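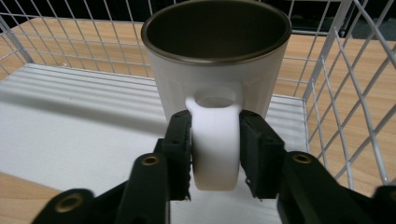 Page last updated: February 9, 2026

The Long Work of Listening

How the Guledbridge Public Library is bringing its spoken history back into use

The Guledbridge Public Library holds 123 recorded interviews with people who lived and worked in the town during the last century. Most were made on cassette. A smaller number were made on open reel, and a few exist only as copies of copies. For many years they were stored in the lower level of the main building, listed in a card file and requested so seldom that the listening equipment was moved to another floor.

The collection is now open to readers again. Every interview has been transferred to digital form, and the transcripts, which come to 2391 typed pages, have been checked against the sound. The library regards this second task as the more important of the two. A recording can be copied in the time it takes to play. Checking what was said, and what a typist believed was said, takes many times longer.

Origins of the collection

The interviews were not planned as a single body of work. The earliest came from a school assignment in which students were asked to record an older relative or neighbor. The library agreed to keep the tapes when the school closed. Later interviews were made by library staff, who followed a printed list of questions about housing, wages, church attendance and the river. The last group was recorded during the closing of the Andau Mill, when the company allowed staff to speak with employees on the premises before the machinery was sold.

The three groups differ a great deal. The student recordings are short and often interrupted, and the person asking the questions is sometimes heard more clearly than the person answering. The staff interviews are orderly and, in places, stiff. The mill recordings are the longest in the collection and the hardest to follow. Several people may speak at once, and the noise of the carding floor is present throughout the earlier sessions.

Readers tend to ask first for the mill recordings. Staff usually suggest beginning with the students' tapes. A question about the price of coal, put by a child to a grandmother, can bring out an account of a whole winter, and the printed question list did not often achieve as much.

What the tapes hold

A reader looking for the main events in the history of Guledbridge will find some of them. The bridge fire is described in many interviews, with little agreement about where it started. The extension of the streetcar line is mentioned more often than its removal. The high water of one February is recalled by nearly everyone old enough to have seen it, and several speakers measure it against the same stone step outside the post office.

Much more of the material concerns ordinary matters. Speakers describe how laundry was dried in wet months, which shops gave credit, and how a lodger was chosen. They name dishes that do not appear in any printed cookbook held by the library. They explain the rules of a street game played with bottle caps, and the rules differ from one side of the river to the other.

The interviews also preserve a way of speaking. Guledbridge had a large community of families from the Baltic coast, and in the recordings one can hear words passing between households. A term for a heel of bread, used by speakers of every background, seems to have come from this community. The original typists did not always know the word and spelled it in at least as many ways as there were typists. The corrected transcripts give a standard spelling and keep the older ones in a note.

The trouble with transcripts

When the library reviewed its typed transcripts, it found that they had been prepared under different rules. Some typists wrote down every false start. Others turned hesitant speech into complete and rather formal sentences. One set left out laughter altogether, with the result that a number of jokes read as complaints. In another, remarks about employers had been shortened, apparently out of caution, and the omissions were not marked.

The library had to decide whether to correct the old pages or begin again. It chose to correct them and to keep the originals on file. The typed pages are themselves a record of how the town once wished to present its older residents, and a future reader may want to study them for that purpose.

The new rules are brief. Words are written as spoken, including grammar that a schoolteacher would mark. Pauses are noted only when they are long enough to change the meaning. Laughter is noted. Dialect words keep their form. Where a word cannot be made out after repeated listening, the transcript says so and gives the time on the recording so that a reader with better ears or better knowledge may try. Readers have supplied a good number of missing words in this way, most of them the names of dogs, foremen and taverns.

A single interview may require up to 10 sessions at the listening desk before its transcript is approved. The mill recordings stand at the upper end of that range. 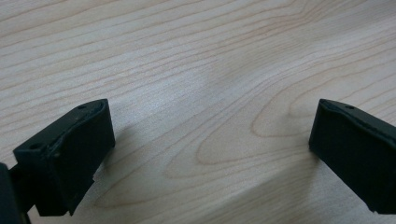
Wood grain in a pale tabletop.

Equipment and description

The transfer of the tapes was carried out by Eglītis Sound Conservation, which received them in small batches so that no large part of the collection was ever out of the building at once. Each cassette was inspected, rewound and, where the pressure pad had failed, moved into a new shell. The original shells and labels were returned. Handwriting on the labels has helped to settle several questions of date.

The interviews are described in Gevari, the catalog system the library uses for its photographs and maps. This choice was made for the sake of readers. A person searching for a street can now find a map of it, a photograph of it and a voice describing it in the same list of results. Subject headings were the cause of much discussion. The standard terms offered nothing suitable for many of the things people talked about, and local terms were added with some restraint. "Bread, heel of" is among them.

Sound quality has been left largely alone. Cleaned versions were tested and found to be easier on the ear, but the process removed parts of quiet voices along with the hiss. The library provides the uncleaned transfer at the listening desk and will supply a cleaned copy on request. Readers who use hearing aids have in general preferred the cleaned copy, and a note to that effect is kept at the desk.

Permission and privacy

The speakers agreed to be recorded, but the forms they signed do not meet the standard that would be applied now. Some permitted use "for the library." Others permitted use "for the school." None foresaw that a recording might be heard at a distance by a person who had never been to Guledbridge.

The library has therefore placed the interviews in three classes. Those whose speakers, or whose families, have given fresh permission may be heard from any location. Those for which no family member has been found may be heard only in the building. A small number contain statements about private illness, debts or the parentage of living persons, and these are closed for a fixed term. The catalog lists the closed interviews without describing what they contain.

Families have mostly responded with interest. Some had not known that a recording existed. A few asked that a passage be withheld, and the library agreed in each case after a conversation about which words were the cause of concern. In one instance the family asked for the opposite. A passage that an earlier typist had dropped was restored at their request, and it now forms the longest account of the mill strike in the collection.

Hearing a relative's voice after many years can be difficult. The listening desk has been placed in a side room with a door, and readers may reserve it for a full morning or afternoon. Headphones are available, as is a small speaker for families who wish to listen together.

Gaps in the record

The collection speaks for only part of the town. Women are well represented in the student recordings and poorly represented in those made at the mill, although they made up a large share of its workforce. The farms north of the river hardly appear. People who moved away were not interviewed at all, and for many families that means the younger half.

The library has begun to record again, on a modest scale. The new interviews make no use of the printed question list. Speakers are invited to bring an object, a photograph or a piece of paper and to begin there. Sessions end when the speaker wishes to end them. Transcripts are returned to speakers before they are entered in the catalog, and the changes they ask for are kept beside the first version.

Early sessions have already added to what is known about the farms, in particular the practice of sharing one threshing crew among several households and the disputes over whose field would come first. Two accounts of the same dispute have been recorded, from opposite sides of the fence. They have been cataloged together.

Readers may consult the collection at the main building during regular hours. Requests for the listening desk should be made at the local history counter on the upper floor, where a printed list of the open interviews is also kept.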